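Chapter 7
Floors, Tables, and the Space Between Them

In this chapter you will learn to
measure the clear floor around a table and its chairs
choose a route through a room before choosing furniture
keep cords off the routes people use
compare hard floor finishes by how they look under ceiling lights

Key terms: clearance, traffic path, pull-out space, cord run, glare

7.1 Starting with the floor

Most people furnish a room from the walls inward. They pick a place for the largest piece, push it there, and fit the rest around it. The floor that remains is whatever is left over. In a small dining room or a shared workroom this often gives a table that looks fine and a chair that cannot be used.

The method in this chapter works the other way. Draw the floor first, with doors, outlets, and fixed counters marked. Then draw the paths: door to table, table to counter, counter to shelves. Furniture goes into the areas that the paths do not need. If a table will not fit, a smaller table is chosen and the path stays as it was.

The Stadden apartments, which we will use as a running case through Chapters 7 to 9, were furnished the first way. The building has 49 units, all with hard floors and one main room for both eating and work. When the managers asked tenants in June what they would change, the room itself got few complaints. Tenants wrote about bumping chairs, about cords, and about having no good way to get from the table to the counter while someone was sitting down.

A table and a chair should be treated as one object with two sizes. The first size is the chair tucked in. The second is the chair pulled out with a person in it. Plans usually show the first and people live with the second. A chair with a curved, upholstered back also takes up more depth than a flat-backed one, and part of it stays outside the table edge even when it is pushed in.
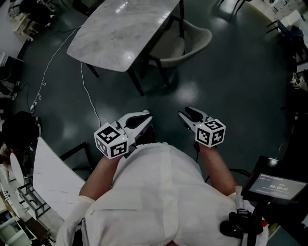
Trinh Từ would put the cords ahead of the chairs. You can walk around a chair, Từ argues, and you do it without thinking, but a white cable lying in a loop on the floor is something you notice with your foot. Từ's advice to students is to plan the outlets on the same sheet as the table and to refuse any layout that needs a cord to cross open floor.

Sơn Mạch takes a milder view. In a room that changes use during the day, some cords will cross the floor for an hour or two, and the plan should say where. Both views come up again in Section 7.4, where you will draw a cord run for a table that stands away from the wall.

The last subject of the chapter is finish. A glossy floor in a dark color shows every ceiling light as a bright patch, and a polished tabletop does the same at a height closer to the eye. Glare of this kind can make it harder to see small things on the floor, such as a plug or an adapter. A matte finish spreads the light more evenly. Neither is wrong, but the choice should be made together with the lighting plan, which is covered in Chapter 10.

Before you read on

Choose a room with at least one table and one chair. You will need a tape measure, graph paper, and two colors of pencil.

1. Draw the room to scale, including anything fixed to the walls.
2. Measure the table, then the chair tucked in and pulled out. Draw both chair positions.
3. Mark each outlet and every cord now on the floor.
4. In the second color, draw the paths you walk most often.
5. Circle each place where a path meets a cord or a pulled-out chair.

Keep this drawing. It is used in the exercises at the end of Sections 7.2 and 7.4, and again in the Guvetti floor plan project in Chapter 9.

7.2 Measuring clearance

Clearance is the open distance between a piece of furniture and the next thing a person would run into, measured at the widest point of both.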